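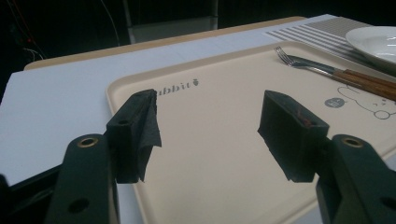 Catering Assistant (part-time), Irnlow House

Irnlow House, a residential and day centre for older people, wishes to appoint a Catering Assistant to its kitchen in Jullach. The post is for 4 shifts a week and is permanent, subject to a probationary period. The postholder will report to the Catering Manager, Gisela Painemal.

Duties include preparing vegetables and cold dishes, serving at lunch and supper, washing up, and keeping the daily temperature records.
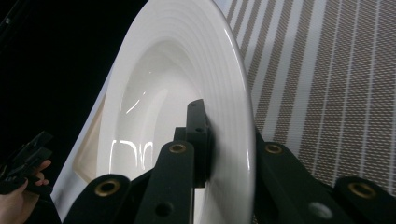
Meals are served at the table, and residents choose from 2 main courses each day. Assistants are expected to plate food with care and to check all crockery before service. On a white plate with a wide, ridged rim and a deep well, sauces and gravy belong in the well – the rim should reach the resident clean.

Previous kitchen experience is welcome but not essential. A food hygiene certificate must be obtained within the probationary period, at the centre's expense.

Applications, quoting reference 814, should reach the Catering Manager by January 16, 2022. Late applications will not be considered.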